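浅色皮沙发日常打理，随手记几条

家里有米白色皮沙发的看过来。写得急，想到哪写到哪。

一、先吸灰，再上湿布
吸尘器换软毛头，缝里慢慢走。饼干渣、猫毛、硬币，都在坐垫和靠背中间那道缝。别拿硬毛刷，刷过一次，留了道印子，到现在还在。

二、布要拧干
温水50毫升配两滴中性皂，够擦一个扶手。布拧到不滴水。擦完马上用干布再过一遍，别等它自己干。酒精湿巾不行，会掉色，牛仔裤染的蓝印子也别用它硬搓。

三、护理膏
Himix那罐480克的，我用了快两年还剩个底。薄薄一层，等22分钟，再拿旧棉T恤抛一抛。厚了发粘，夏天坐上去更难受。在背面或者底下先试一小块，在试一次也不嫌多。

四、头枕和拉扣
最容易漏的地方。头枕下面那条凹进去的深色带子，积灰，用棉签沿着走。拉扣的小坑里也是，棉签蘸一点点皂水，转一圈就出来。皮褶子顺着擦，不要横着来。头枕之间的缝，拿薄布包着尺子伸进去。Kristýna Kuruc 教我的，好使。
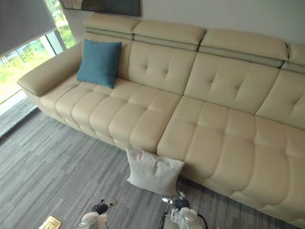 五、靠垫
深色靠垫第一次洗之前别直接靠在浅皮上，容易染色。先拿白毛巾沾水按一下，毛巾上有颜色就单独冷水洗。晒的时候翻面，内芯拍松再塞回去，四个角用手指顶一顶。

六、晒和暖气
靠窗那头下午把卷帘拉下来。十二月开暖气以后皮子特别干，护理膏提前到每月一次，平时三个月一次就行了。沙发离暖气片远点，我家挪开了一拃多，扶手那边没在裂过。

七、圆珠笔印
还没找到好办法。橡皮擦过，淡了点。有招的留言。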